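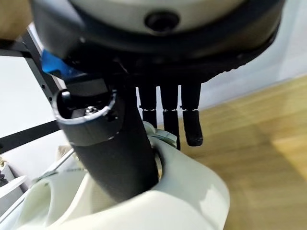

Close view of a robot hand with three black fingers.

Turus: Campaign Dress in Local Elections
Interim progress report to the Oberholzer Fund
Prepared by Waltraud Lehner, project lead
23 January 2026

1. Period and status

This report covers the work done since the October report. Work packages 1 and 2 are on schedule. Work package 3 (color and recognition) is behind schedule for the reasons given in section 4. Work package 4 has not started and was not due to start. Spending is within the approved budget in every line except travel.

The aim of Turus is unchanged: to record what candidates and their supporters wear in local election campaigns, how the items are chosen and paid for, and whether voters connect them with the right party or group. National campaigns are out of scope, except where a local group took over a color or garment from one.

2. Work package 1: Garment register

The register now holds 200 entries, which meets the target for this stage. An entry is one type of item and not one physical object, so a T-shirt printed in a single run is entered once however many copies were handed out. Where the same design was reprinted on a different base garment, a second entry is made and the two are linked.

Each entry records garment type, main color, second color, printed or stitched text, method of decoration, date of first known use, and the group that issued it. Fields that could not be filled are marked as unknown. In the October version, blanks and unknowns were mixed together, and this made the counts by date unreliable. All older entries have been checked against the paper forms and corrected.

Of the entries, 39 have no confirmed issuing group. Most of these are caps and scarves in plain colors with no text. They were reported by wearers as campaign items, but no order, receipt or meeting record has been found. They stay in the register under a separate status code and are left out of any count by party until a source is found. Reviewers should note that leaving them out lowers the share of headwear in the tables.

Caps, sashes and rosettes were coded under one heading at the start of the project. This has been changed. Rosettes are now a separate class, as they are pinned to other clothing and are often kept by the group and reused over several elections. Sashes remain with outer garments. The code list is attached as Annex A.

3. Work package 2: Interviews and mail survey

The questionnaire was mailed to 200 former candidates in Flimstead and the surrounding districts. 80 usable replies were received. This is below what was hoped for but enough for the descriptive part of the analysis. Replies are thin among candidates who stood only once, and the results will be weighted for this.

Main points so far:

Who chooses. Most candidates who replied said that the color was already in place when they joined. The choice of garment was more open. Several described long arguments over jackets, and very few described any argument over color.

Who pays. Answers differ widely. In larger groups, items were bought from a shared account and sold to supporters at cost. In smaller groups, candidates paid for their own. Candidates who paid for their own items were more likely to report wearing them outside the campaign.

When worn. Canvassing and street stalls account for most of the reported use. Debates and formal hearings account for very little. A number of replies say that campaign clothing was removed before entering a public building, either under a house rule or because the candidate thought there was one. We asked for written rules and received only two. Both ban items with printed names and say nothing on color.

Objections. One question asked whether anyone had objected to the clothing. The wording was too broad. Some people answered for objections inside their own group and others for complaints from voters or officials. The two cannot be separated in the data. The item has been split in the follow-up form, and the first set of answers will be reported only in the annex.

Follow-up interviews are under way. Recordings are transcribed in-house. Transcripts go back to the person interviewed, who has four weeks to ask for changes. Two people have withdrawn passages dealing with payments, and those passages have been deleted from both the transcript and the recording.

4. Work package 3: Color and recognition

The recognition test asks people to match plain color samples to local parties and groups. The first version was run on screen, using the Peltano survey tool. A check of the results showed that the two reds in the set were not told apart reliably, and that the rate of confusion changed with the type of device used. The screen version has been withdrawn.

A printed version has been prepared on matte card. Each card carries one color with no text or logo. The order of cards is shuffled for each participant, and the test is given indoors under the same lamps. A pilot in Flimstead went through without procedural faults. The main run has been moved to the next period, which puts the work package one stage behind the plan.

Two design questions were settled during the pilot:

(a) Fabric or card. Fabric samples would be closer to real use. They also differ in sheen and weave, and participants in the pilot commented on the cloth before the color. Card will be used for the main test. A small fabric set will be kept for a separate comparison if time allows.

(b) Groups that share a color. Two independent groups in the study area use nearly the same green. Either answer will be scored as correct for that card, and the split between them will be reported. Both groups were told of this in writing. One replied, and asked that its green be described as "dark". The description in the materials is unchanged, as the cards carry no color names.

5. Data handling

The register and the survey data are kept in separate stores, with no shared key. Names of candidates appear in the register only where the garment itself carries the name. Consent forms are held on paper in a locked cabinet at the Flimstead office and have been scanned once for backup.

A request from a party branch for a copy of the survey data was declined. The branch was offered the summary tables on the same date as everyone else and accepted this.

6. Budget

Travel is over its line. The cause is repeat visits to private collections where the first visit had to be cut short - in two cases the garments were stored off site and had not been brought in. Printing is under its line, even with the new test cards included, as the second mailing of the questionnaire was sent by e-mail. We ask permission to move the unspent part of printing to travel. No increase in the total is requested.

7. Risks

The main risk is the timing of the recognition test. If it runs into the next local campaign, new posters and clothing on the street will affect the answers. The test must be finished before candidate lists are published. If this cannot be done, it should be held until after the vote and reported with a note on the change of date.

A second risk is loss of material. Several owners of older items are clearing out storage, and the project has no budget for buying or keeping garments. Owners are being given the contact details of the local archive. The archive takes sashes and rosettes but has so far refused T-shirts.

8. Work planned for the next period

Complete the main run of the printed recognition test.
Close the follow-up interviews and lock the transcripts.
Search order books at two print shops for the unconfirmed entries.
Draft the chapter on payment and ownership.
Send revised code list to the reviewers for comment.

9. Decisions requested from the Fund

Approval of the move from printing to travel (section 6).
Approval of the new date for work package 3 (section 4).
Confirmation that the summary tables may be released before the final report.

Annex A: Code list, garment classes
Annex B: Questionnaire, first and revised forms
Annex C: Pilot procedure, printed cards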